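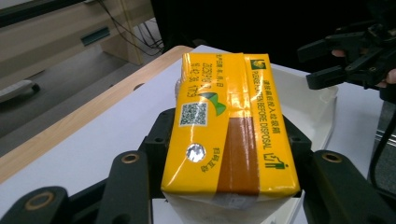

The Padlock on the Porch

The pitch from Indement is hard to argue with at first. Somebody steals your packages, so you bolt a steel box to the porch, and the stealing stops. The company has sold that idea to homeowners for 4 years now, and last spring it sold it to the town of Prothero, which bought 184 boxes with grant money meant for crime prevention.

By June the town was calling the program a success. Reports of package theft had dropped on the streets that got the boxes, and the police department put a chart on its website to prove it.

I spent a while with that chart. It compares three months of this year with the same three months of last year, and last year was a strange one. A single crew had been working the east side out of a van. Four people were arrested, all four pleaded guilty, and the thefts fell off that winter — before a single box was bolted down. The chart doesn't mention it.

It also counts reports, and a report is a different animal from a theft. Most people who lose a package ask the seller for a refund and get one within a day. They don't call the police, and the ones who do often hear that no officer will be coming. When Prothero moved its theft reports to an online form run by Fluvow, residents had to make an account and upload proof of purchase. I tried the form. It logged me out twice.

None of this means the boxes are useless. A locked box is harder to rob than a doormat, and several residents of Rullurov Street told me they like theirs and would buy one themselves. But drivers in a hurry leave parcels on top of the lid, and anything bigger than a toaster won't fit anyway.

What bothers me more is what the money didn't buy. The same grant could have paid for an investigator's overtime, and it was an investigator, with a plate number and some patience, who caught the van crew. That work doesn't come with a brochure.

Prothero is due to decide on a second order this fall. Indement has offered a discount if the town signs early. I asked the police department whether it had thefts from the streets without boxes, for comparison. A spokesperson said those figures hadn't been pulled, and that there were no plans to pull them before the vote.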